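How do I join a white ring to a black cylinder part with a toothed hole?

Ursina Widmer
659 views

I'm putting together a small parts set on a wooden table and have two pieces left. One is black, with a wide round base and a narrower cylinder on top. The other is a white ring with teeth on the inside. There were no instructions in the bag, only a slip with the name Mundaretti on it.

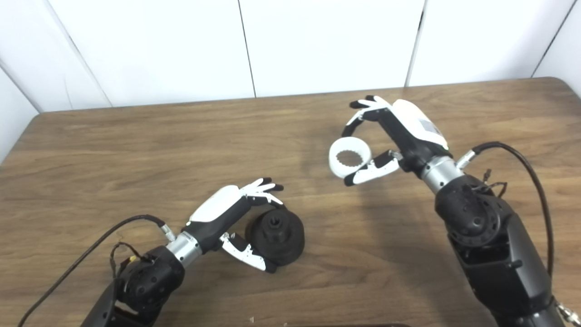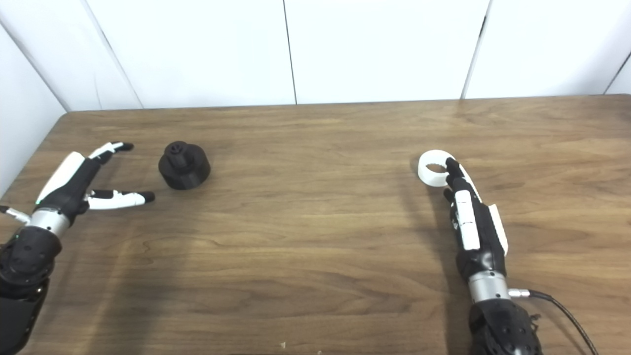 I don't know if the ring is supposed to drop over the narrow part and rest on the base, or if it belongs to something else in the set. I also want to know what goes in the gear-shaped hole in the top of the black piece. I tried the ring once last night and stopped when it felt tight, as I didn't want to crack it. Is it a push fit, or do I need glue?

2 answers

Liesl Grabner
30 people found this helpful

Don't glue anything yet. If the ring is a spacer or a collar, you will want to be able to take it off again, and glue near a toothed hole usually ends up in the teeth.

Check the fit with a ruler first. Measure the inside of the ring, then the outside of the narrow cylinder. If the ring is smaller, even by a little, it isn't meant to go there. If the two are the same or the ring is slightly bigger, it should go on by hand.

Stand the black part on its base on a flat table. Hold the base with one hand and bring the ring down level with the other. Most trouble with rings comes from starting them crooked – one side goes down, the other side rides up, and it jams. If that happens, lift it off and start over. Don't tap it with anything.

Look at the inside edge of the ring too. Sometimes one side is beveled and the other is square. The beveled side goes down first. If there is a rough bit left over from molding, take it off with a fingernail or fine sandpaper and try again.

As for the hole, a toothed hole normally takes a toothed shaft of the same size. Count the teeth on both before you push them together. If you have no shaft in the bag, it may have been packed separately.

Share (2)

Fabian Prantl

I had a set like this from Vestinby, not the same brand, so this may not help. The ring in mine went on last, after the shaft. I put it on first and had to take it all apart again. A drop of dish soap got it loose.

Comments (2)

Ursina Widmer
Thanks. I measured and the ring is slightly bigger, so I'll try it again this evening with the part standing flat. There is no shaft in the bag. I'll write to the shop.

Liesl Grabner
Good. Send them a picture of the hole from straight above, with the ruler next to it.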